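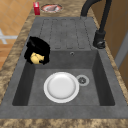
Remstead Tenants' Repair Fund: Second Progress Report

24 December 2025
By Kamonchanok Noiphan

Print this page | E-mail this page

This report covers the work paid for by the Malley grant from August to now. It goes to the Malley office and is posted on our site so tenants can read it too.

The grant was made to cut the backlog of small repairs in the Remstead buildings. By small repairs we mean jobs one person can finish in a day: dripping taps, stuck windows, dead outlets, doors that won't latch. Larger work such as roofs and boilers is still handled by the building owners and is not part of this report.

Repairs completed

We closed 486 repair requests in the period. Plumbing was the largest group, followed by doors and locks. Heating complaints picked up once the weather turned, and most of those were bad valves on old radiators. We replaced the valves where we could get the part and passed the others to the owners in writing.

The 14 requests still open are all waiting on parts or on access to the apartment. Access has been harder than we planned for. Many tenants work days, and our first schedule only offered daytime visits. We added evening visits and the number of missed appointments dropped. We will keep the evening visits through the end of the grant, but they cost more in overtime, and I have moved money from the tool line to cover that.
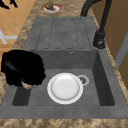
Parts remain a problem. Our supplier, Uten, was slow to fill orders in the fall and sent the wrong size of valve more than once. We opened a second account with Rungrueang, which charges a little more but has what we need on the shelf. I would like to keep both accounts for now and go back to one when prices settle.

Staff and training

We have four repair workers, the number in the original plan. Two of them were new this year and spent their first weeks working alongside Kittipong Ongart, who runs the repair crew. Both now take jobs on their own. Kittipong also rewrote the job sheet so that it fits on one side of a page. The old form had a second side that was almost always left blank, and the office was still filing it.

Kitchens

Kitchen jobs take longer than the budget assumed. A request for a slow drain often leads to a worn trap or a shutoff that no longer closes, and the worker has to decide whether to fix that on the same visit. Our rule is now yes, if the part is on the truck. It adds time to the first visit and saves a second one.

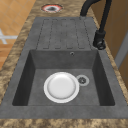 Kitchen sink with a grooved drainboard, set in a brown and tan countertop.

Spending

Spending is on track overall. Labor is over because of the evening visits — the tool line is under by the same amount. Parts are slightly over and I expect that to continue. Nothing has been spent from the reserve. The full ledger went to Malley by mail with the signed copy of this report.

Next period

We plan to finish the open requests first, then start on window repairs in the older buildings. We had hoped to start those in the fall, but the heating calls had to come first. We also want to try taking requests by text message. The phone line is only answered during office hours, and tenants have asked for another way to reach us.

We are asking Malley for one change: permission to carry unspent tool money into the next period as labor. A short letter with the request is attached to the mailed copy.

Comments (3)

Lorna P.
The evening visits made a big difference for us. Our lock was fixed after supper and I didn't lose a shift.

third floor rear
When you get to the windows please start with the north side. Ours has been painted shut for years.

K. Ongart
Thanks, the north side is on the list. If a window won't open at all, please put that on the request so we bring the right tools.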